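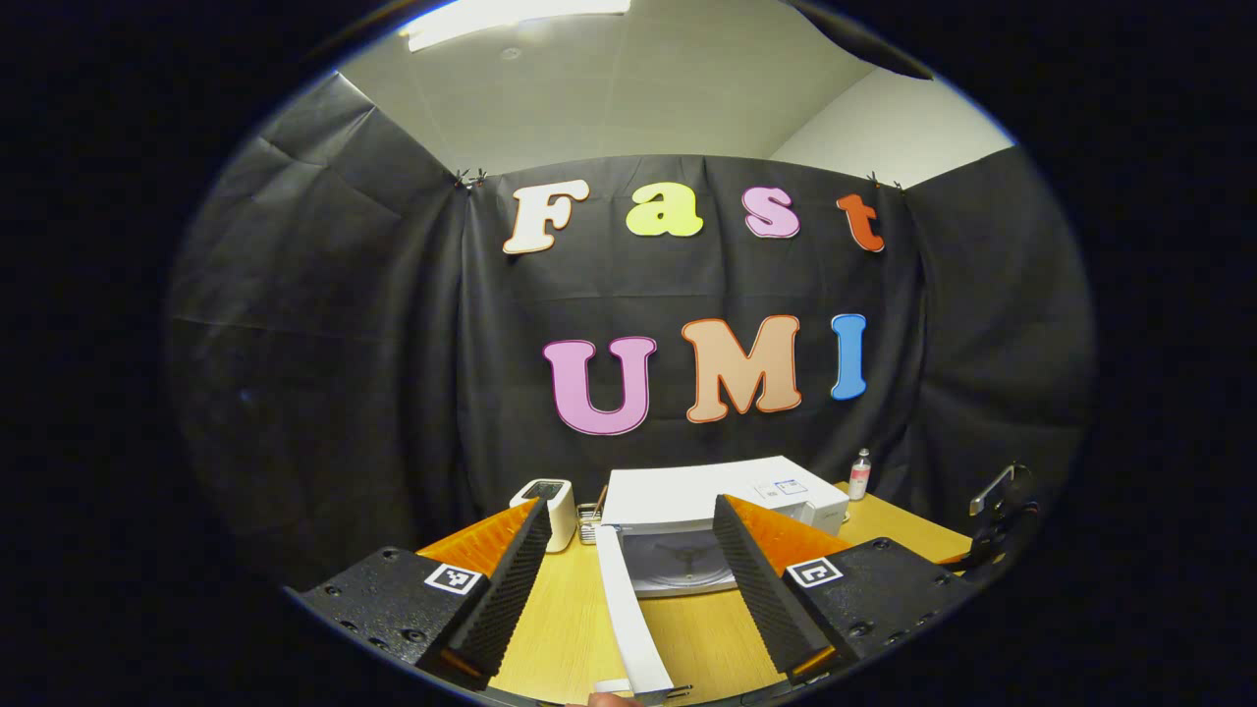
Wakel wrote:

> The list was told in the spring that the Dramdale set would carry both cuts of the film. The page on the label's site now mentions only the shorter one. Could the society say which is correct, and whether members who have already paid may withdraw? I would also like to know if the mono track has been kept.

The society has put these points to the label and is able to reply as follows.

The set will contain both cuts. The longer version occupies the first disc and has been newly transferred from the original negative, with the exception of one reel, for which a release print was used. Members should expect a visible change in grain and colour for the length of that reel. The shorter version, as shown in British cinemas, is on the second disc. The label accepts that its page was out of date and has undertaken to amend it.

The mono track is present on both versions. The English dub is offered on the shorter version only. Subtitles are available throughout and have been retranslated.

The society's allocation remains 200 copies, of which 140 have been reserved. Members may withdraw a reservation at any time before the end of October by writing to the orders address from the account in which the booking was made. Payments will be returned in full. After that date the order passes to the label and cannot be altered.

The booklet has been shortened to 30 pages. The essay on the Dikville locations is retained; the interview with the composer has been left out, as permission was not obtained in time. Members who hold the earlier Sethi edition will find the interview there.

Copies are limited to 2 per household. Requests for a larger number will be placed on the waiting list and considered in November.

Replies concerning individual orders should not be sent to the list.

Membership Office
Dramdale Film Society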